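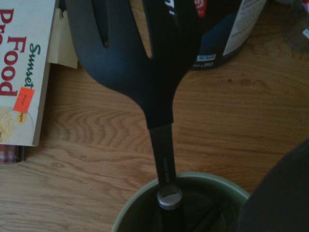
Begehung der Ferienwohnungen Haus Blöndal, Prüfliste Küche und Bad mit Anmerkungen. Geprüft wurden die Einheiten 156 und 303 vor der Neuvermietung. Die Liste folgt der Hausordnung der Verwaltung Prevmont, Fassung Dezember. In den Küchen gilt wie bisher: Utensilien stehen mit dem Griff nach unten im Behälter, so wie der schwarze geschlitzte Pfannenwender im salbeigrünen Topf. Messer gehören nicht dazu, sie kommen in die Schublade.

Stand: 22. März 2020
Prüfer: Mikkel Þorgeirsson
Gegengelesen: Dagný Grímsdóttir

1. Rauchmelder Flur und Schlafzimmer
In Ordnung. Testknopf an allen Geräten gedrückt. In 303 sitzt der Melder im Flur locker im Sockel, wurde nachgedreht.

2. Feuerlöscher, Löschdecke
Löscher in 156: Plombe vorhanden, Prüfplakette gültig. In 303 fehlt die Löschdecke. Nachbestellen, Artikel 644 bei Jondunlow.

3. Herd und Dunstabzug
Kochfelder ohne Risse. Fettfilter in 156 stark verschmutzt – vor der nächsten Anreise reinigen oder tauschen.

4. Arbeitsfläche und Kleingerät
Keine scharfen Kanten, keine Brandstellen. Zangen und Wender auf angeschmolzene Stellen ansehen, beschädigte Teile aussortieren. Glasgefäße nicht an den Plattenrand stellen.
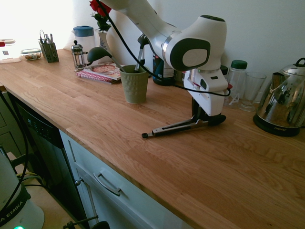
Zu Punkt 4: Küchenzange mit schwarzen Silikonspitzen, dahinter Utensilienbecher und Glaskanne.

5. Steckdosen
Abdeckungen fest. FI-Schalter ausgelöst und wieder eingeschaltet, beide Einheiten in Ordnung.

6. Warmwasser und Bad
Temperatur am Waschbecken in 303 zu hoch eingestellt. Mischer begrenzt. Duschmatte in 156 hat nur noch 2 Saugnäpfe, die halten – ersetzen.

7. Fenster und Balkontür
Griffe gängig. Kindersicherung in 303 klemmt, Firma Goltusora ist angefragt.

8. Fluchtweg
Treppenhaus frei. Aushang mit Notrufnummern in 156 verblasst, neu drucken.

Anmerkung D. G.: Punkt 2 bitte vorziehen. Ohne Löschdecke geben wir 303 nicht frei. Der Fettfilter kann mit der Endreinigung erledigt werden.

Offen: 2, 3, 6 (Duschmatte), 7, 8 (Aushang).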